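Wanted: people who can put things away

Ililance Household Sorting, Flalitbridge
Part-time table sorters, November intake
Posted Saturday, November 24, 2018

We have a table. On any given morning the table has things on it, and by lunch we would like the things to be somewhere sensible. If you read that and felt a small pull of interest, keep going. If you felt tired, the bakery two doors down is also hiring.

Ililance clears out and reorganizes kitchens, pantries, bathroom cabinets and the drawer in the hall that people apologize for. The furniture side is handled by the van crew. You would be on the small-goods side, in our sorting room on the Sheehan Street level, where boxes from client homes are emptied, looked over, grouped and repacked so the client can find a toothbrush without calling us.

What the work is

You take a box, tip it out gently (gently) and spread the contents so that every item can be seen. Then you sort into food, bathroom, medicine cabinet, stationery and "ask." Then you pack each group into its own tub and write a label another human being can read. Last November we put 1,727 labels on tubs and had to redo 21 of them, mostly the ones that said "misc."

Food gets its date checked. Cartons keep their flaps closed. Bottles travel upright, even the ones with a cap you'd trust with your life. Packets go on edge in a tray, like index cards, for those who remember index cards.

Hours and pay

Two shifts, 8:30 to 12:30 and 1:00 to 5:00, Monday to Friday. You can have one or the other. Both on the same day is possible but we have seen what people look like at 4:45. New sorters earn a flat $700 for the first two weeks of half-day shifts, training included, then move to the regular hourly rate, which we'll give you in writing before you start. There is a $200 bonus if you are still here and still speaking to us after the holiday rush.

Who we're looking for

Someone who reads packaging before deciding what's in it. A fair amount of what reaches us has labels in languages other than English, and guessing from the picture on the front has led to some interesting tea breaks. Reading Chinese, Korean or Spanish is a real plus and should go near the top of your application.

You should be able to stand for a couple of hours and lift a full tub to waist height. Experience in a stockroom, pharmacy, library or large family is welcome. You do not need to be tidy at home, and we won't visit to check.
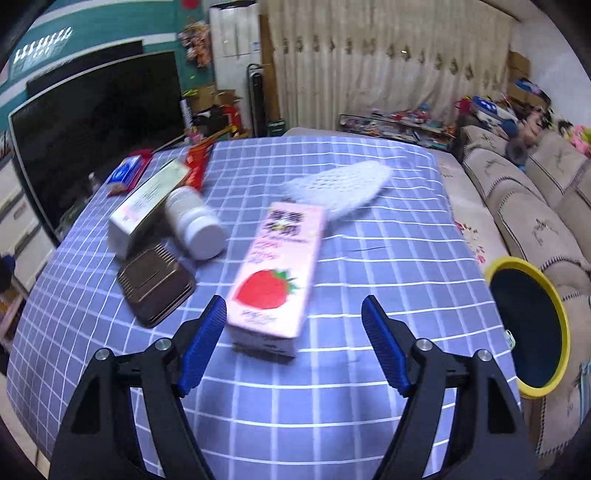

Do I need to know what every item is before I sort it?

Look for a name or a picture on the pack first, and if you're still unsure after a minute, put it in the "ask" tub and move on.

How to apply

Send us half a page saying which shift you want, which languages you read, and how you would sort the contents of your own bathroom cabinet. Skip the résumé unless you're fond of it. Put "Sorter" in the subject line, or drop a paper copy through the slot at the Flalitbridge office. The Jumholm branch is full and will only forward it to us, slowly.

Anyone we like the sound of gets a paid one-hour trial with one box. Wear flat shoes and leave your own label maker at home. We have had disagreements over fonts.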